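1st May

Back room, day two of clearing it out. Writing this down while I still remember where things went.

Started at the wall side. Moved the shelf unit out first, which took longer than it should have as the lower bracket had been painted over at least twice. Cut round it with a knife, backed the screws out by hand. Two of them came with the plugs still on. Plugs are in the small tin with the other Ternar fixings, not in the screw drawer.

Wall behind it is in better shape than expected. Went over it with the sanding block where the bracket had been, then a damp sponge for the dust. I had planned on filling the whole stretch but only did the plug holes and one scrape. Filler is the Van Hecke one in the tub. It was getting stiff at the edges, so I scraped those off and used the middle. There is enough for one more small job, then we need a new tub. 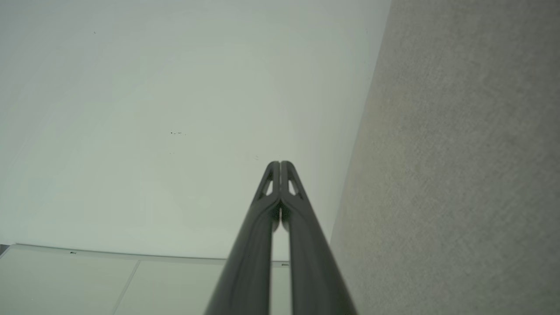
Back room, pale surface. Smooth, no pattern.

On the color: the can label says off-white but the lid dab dries with some green in it. I looked through the November notes and found the mix number, 1,701, written on the inside cover with no brand next to it. I think it is the Simik paint, as that is the only one we were having mixed at the time. If someone remembers otherwise, write it in here. Not buying any until that is settled. What is left in the can will do for touching up the plug holes.

Measured for the new shelf. It can be 580 mm deep at most, otherwise the chair has to come forward and the door catches it. The old one was deeper than that, and the door edge has the marks to prove it. Shelf length I have left open. Uprights at 400 mm spacing would let us use the brackets we already have. I counted 3 good pairs. The fourth pair is bent and I put it in the metal scrap.

Offcuts of Etex board from behind the old shelf: kept the large one, the rest went out. The large one is standing in the corridor next to the sink. Please don't lean anything wet against it.

After that, the soft things. Everything with fabric on it had been pushed together at one end to keep it off the floor, and clothes had ended up on top. I went over the gray upholstery with the brush head on the vacuum, seams first and then the flat parts. The brush head clogs quickly, so pull the fluff out every few minutes or it only pushes the dust along. Tried the damp cloth on a corner at the back where it won't show. It left a ring that had gone by the time I finished the floor – so fine to use, but wring it out well.

Pale specks show up badly on that gray weave. Most of them are filler dust and come off with tape. Do the tape before the damp cloth. I did it the other way round on the first piece and had to wait for it to dry before I could start again.
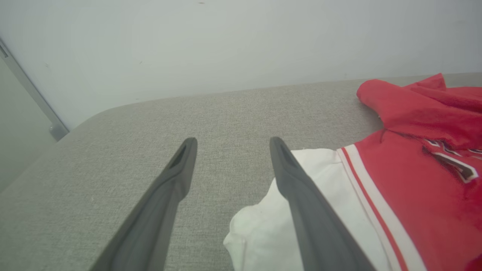 Clothes next. I have been going by a simple rule: anything left in the back room gets shaken out, folded and put in the crate by the door. It stays there for two weeks and then goes in the donation bag. The red and white one needs a wash before it goes in the crate, cool water and on its own, because I don't trust the red next to the white. Check the collar and the seams for a care label first. Gloves and work aprons are separate, they go back on the hooks.

Floor was swept twice and mopped once. The first sweep was mostly plaster grit. Under where the shelf stood there is a strip of old adhesive, hard and brown. The scraper lifts it if you keep the blade low. I got along half of it before my wrist had had enough. The blade in the scraper is now dull on one side, so turn it before carrying on.

Also found behind the shelf: one tape measure (ours, the lock doesn't hold), a bag of cable clips, a pencil, the missing key for the window. Key is back on its nail. Tape measure is on the bench with a bit of blue tape on it so it doesn't get used for anything that matters.

Still to do:
Sand the filled holes, fine paper only
Touch up from the old can, let it dry overnight before judging the color
Second half of the adhesive strip
Wash the red and white garment
Order filler
Decide shelf length and cut the uprights

Check for the filler is the usual one – press with a thumbnail at the edge of the patch. If it marks, leave it another day. The deeper plug hole sank a little and will want a second skim, so I left the small knife out on the windowsill with the lid of the tub.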